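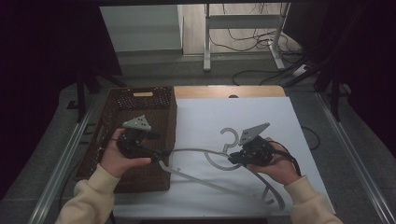
Torkum Clothes Hanger, Light Grey, Shirt and Blouse Size
Order code 1522

Sold in boxes of 70
Supplied by Cummont

Product details

The Torkum is a one-piece moulded plastic hanger for shirts, blouses and light knitwear. It is meant for wardrobes, shop rails and laundry finishing rooms where hangers are handled many times a day. The hook is part of the moulding and does not turn. If you need a turning hook, see the Broneo range.

The arms are curved to follow the shoulder line, which reduces marking on knitted fabric. A straight lower bar joins the two arms and will take a folded scarf or a light pair of trousers. It should not be used for wet denim or heavy wool.

Specification

Material: polypropylene, coloured throughout
Colour: light grey
Finish: matt
Hook: fixed, open end
Trouser bar: yes, plain
Shoulder notches: none
Height, top of hook to underside of bar: 229 mm
Box quantity: 70

Rail fit

The hook fits round rails and most oval wardrobe rails. It will not fit the closed ring system used in some hotel wardrobes. On a square rail the hanger will hang but tends to lean, and spacing will be uneven.

Allow a clear drop below the rail of at least 116 cm for shirts and blouses. Longer garments need more.

Care

Wipe with a damp cloth and mild soap. Do not use solvent cleaners or bleach. The plastic becomes stiffer in the cold, and hangers kept in an unheated store should be brought to room temperature before use. Keep away from steam nozzles and irons. An arm that has been bent by heat will not return to its first shape and the hanger should be taken out of use.

Storage

Hangers stored in baskets or open tubs will catch on one another at the hook. Stack them flat with all hooks facing the same way, or leave them on a spare rail.

Changes to this product

The lower bar was made thicker in February. Boxes from before the change carry the same order code and may be mixed with new stock. Shoulder shape and hook opening are the same in both.

Ordering and returns

Part boxes are not supplied. Unopened boxes can be returned within 30 days. Opened boxes are accepted only where there is a moulding fault. Delivery to Nic Giolla trade counters is free of charge.

Technical contact: Colm Mac Carthaigh
Page last checked: 23 Mar 2021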